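August -- workshop notebook, Ukesdale

Grout and limewash trials, continued from the July pages

Started at 7.30. Mixed the second batch of grout for the sample boards. The first batch went off too fast because I had the water at room temperature and the room was far too warm. Used cold water this time and kept the bucket in the shade by the back door. It stayed workable long enough to do all the boards without adding anything to it.

Boards are the same as before, Fodor backer on battens. I cut the joints out of the old boards with the hand rake to see how far the grout had gone in. Boards A and B were full depth. Board C had a void under the skin along most of one joint, and I could push a nail into it. C is the one I did last, when the mix had already started to stiffen, so I'm not blaming the product.

Wash-up timing is still the main thing. If I go over the face with the sponge too early it drags the joint hollow. Too late and there is a haze that needs the white pad, and the white pad takes the edge off the joint. Left this lot until the surface didn't mark under a thumb, then one pass on the diagonal, rinse, one more pass. Much better than last time.

For the joint colour we are staying with plain white. I tried the grey on board B and it made the green look dirty. White against pale green is what the client asked for in the first place and I should have left it there.

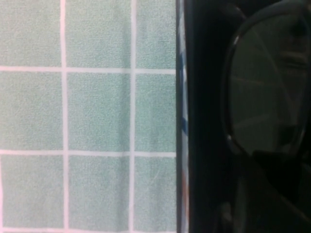 Nikola Trajkovski thinks white is a mistake on any surface that gets leaned on or wiped down, and that we'll be back within the year to rake it out. He would go one shade off white and seal it twice. Noted. I have put a strip of off-white on board D so we can compare them side by side once both have had the same treatment. Sealer goes on after 3 days, no sooner.

Stain test to do on D when sealed: tea, cooking oil, beetroot juice. Leave each overnight under a jar lid, wipe with plain water first, then washing-up liquid. Write down what comes off with what.

Limewash

Moved on to the wall panels after lunch. Skasel putty, let down with water until it ran off the brush like milk. Last month I had it far too thick and it crazed as it dried. Three thin coats with a day between, damping the panel down before each one. Panel 2 was not damped before the second coat and it has powdered. A dark sleeve picks it up straight away.

The pigment went in at the putty stage and was sieved twice. Without sieving you get streaks of raw colour that only show up when the brush opens them, and by then it's on the wall. A very small amount of red earth is enough to take the chill off the white. I made one panel with double the dose and it went to sticking plaster. Won't use that.

Judging colour when wet is no use at all with this stuff. It looks nearly transparent going on. I've stopped looking at it until the next morning, and then I look at it twice, once by the window and once with the lamp.

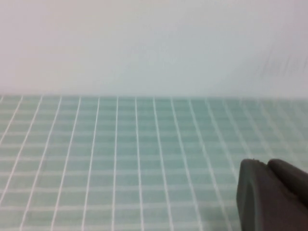 Costs and materials

Pivine quoted 1650 for the full quantity of putty and pigment, delivered. The budget for finishes is 3000, so that leaves enough for the sealer and new brushes, but not for doing any of it again. Danjuma Olaniyan is asking them whether they will take back unopened tubs.

Sponges: need another pack of 30. The cheap ones shed.

To do

Rake out and redo the bad joint on C.
Seal D, then stain test.
Fourth limewash panel with the low dose of red earth, damped properly.
Ring Pivine about delivery to the side gate -- the lorry can't turn in the yard.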